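Ticket 765: Black fingers vs. green fingers on camo work pants, right finger tip wearing
Opened by: Marisol Ostrowski
Assigned to: Demetrius Haddad
Opened: 2023-02-15
Product: Skivisent wrist kit, printed finger sets
Status: Open, waiting on customer

Marisol Ostrowski wrote:

Hi Demetrius, and thank you again for being so patient with me on the last ticket! I promised I would write the next one up properly, so please forgive the length. We are partway through comparing finger sets for the garment bench, and I have wrist camera views from the bench to go with my notes.

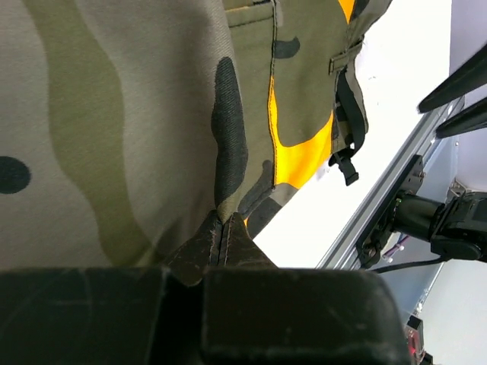
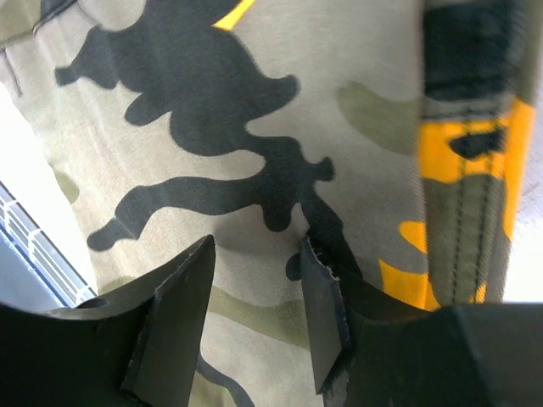

Camouflage cloth in both of those, with a seam held in the first. The next has the fingers open over the bare surface.

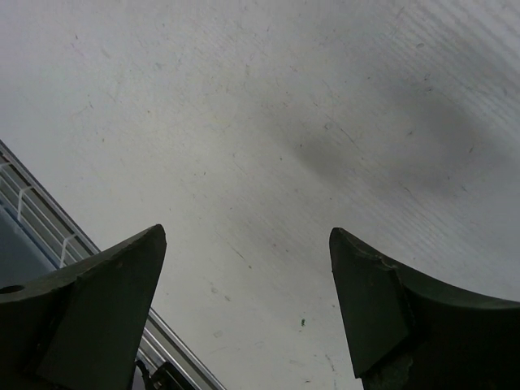 Does a worn spot on one finger tip matter if the gripper still closes all the way?

It can matter quite a bit on thin cloth. The controller only knows how far the jaws have traveled, so a full close tells you the fingers reached their stop and tells you very little about how evenly the faces meet. A single layer can slide out through a low spot that a thick seam would bridge without any trouble.

Now for my actual trouble. I ran 100 lifts with the black set on the Ots controller, all with the same pair of pants, going for a seam or a hem every time. Those went beautifully and I was ready to order more. Then I switched to picking up a single layer from the middle of a leg, and the slipping began. The cloth comes up a little way, the jaws report closed, and then the leg slides back down to the table as the arm starts to travel sideways. It happens more when I come in from the right, but I would not swear to that, as I only started writing down the approach side halfway through.

What I have tried so far:

Raised the closing force one step at a time until the controller complained. Small improvement, and the motor got warmer than I like.

Slowed the sideways move to half speed. Helped a good deal, but it makes the whole cycle painfully long.

Cleaned the finger faces with a dry cloth, then a damp one. No change that I could notice.

Restarted the controller and homed the jaws twice. No change.

I have not swapped the fingers left for right, mostly out of nerves about losing the calibration. Is that safe to do on this kit? I have the Brarex hex keys you sent in September.

Warmly,
Marisol

Demetrius Haddad wrote:

Hello Marisol, please never apologize for a long ticket. I would much sooner read all of this than get a single line saying "gripper slips," and you have already done most of what I would have asked for.

In the second view I can see the edge of the right tip looks frayed or worn, and in the third there is a small chipped notch on the right finger too. I can't judge depth from a wrist camera, so I don't want to blame the notch just yet. Folded fabric and stitching give the jaws plenty to bite on, and that fits with your seams and hems going well. A flat single layer is much less forgiving.

Yes, you can swap the fingers. The jaw calibration lives in the controller and will still be there afterward, but you do need to home the jaws again before the first close. Please do it this way:

1. Open the jaws fully and turn off motor power at the Ots box.
2. Loosen both finger screws a little before taking either one out.
3. Swap the fingers only if the mounting faces match. If yours are marked L and R underneath, stop there and tell me, as that is the handed version and it won't seat properly on the other side.
4. Tighten by hand, power up, and home the jaws.
5. Close on a strip of plain paper and tug gently at the front, middle and back of the contact face.

The paper test is the one I care about most. If the paper pulls free in one place and holds in the others, we have found your low spot. If it holds evenly all along, I would leave the fingers alone and look at the approach height instead. Coming in even slightly high gives you a tiny pinch of cloth, and no amount of force will rescue that.

In the meantime, please put the closing force back where it was. I don't like hearing about a warm motor.

Demetrius

Marisol Ostrowski wrote:

You were right to make me look underneath, they are marked L and R! So no swap. I put the force back and ran the paper test on the black set three times with fresh strips. It holds at the front and the back and slides out in the middle, every time. I also tried the same thing on the green set, and there it holds everywhere except right at the very front.

I lowered the approach by 4 mm on your advice and did another 149 single-layer lifts with the black set. Much better, and I was quite giddy for the first stretch, but the slipping did creep back in toward the end. I wrote down the approach side properly this time (right side, mostly, as I suspected). The log is attached to the ticket under "Fisance bench, thin cloth."

Would you rather I send the black fingers back, or try new pads on them first? I have one spare pair of pads in the drawer and no strong feelings either way.

Demetrius Haddad wrote:

Pads first, please. Peel the old ones slowly, wipe the faces down, and leave the new ones clamped shut on a scrap of paper overnight before you lift anything. Then repeat the paper test before you run any cloth, and write me with what the middle does. I'll set a replacement pair of black fingers aside in your name, and the ticket stays open until I hear from you.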